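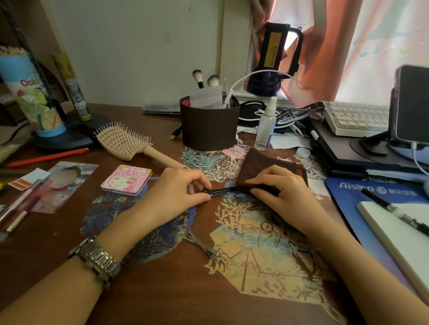
What does Imel do?
Imel surveys owls and other night-active birds for landowners, timber companies and county planners.

The firm was set up by Jeanie Laing, a field ornithologist, and Eusebio Espinoza, who handles acoustic analysis. Most of our work covers small woodland owls, which are hard to find by sight and are usually recorded by call.

A standard survey uses two methods. Fixed recorders run from dusk to dawn at each station, and an observer makes three visits on foot during the calling season. Calls are sorted by software and then checked by ear — the software still confuses young owls with some frogs. Playback of recorded calls is kept short, and is not used near a known nest.

Reports list each station, the species recorded, the hours of recording and the weather. Raw audio is stored for five years and can be supplied on request.

Our office is in the Asano Building. Survey bookings for the spring season close in January. Nest box checks are booked separately, and start in June.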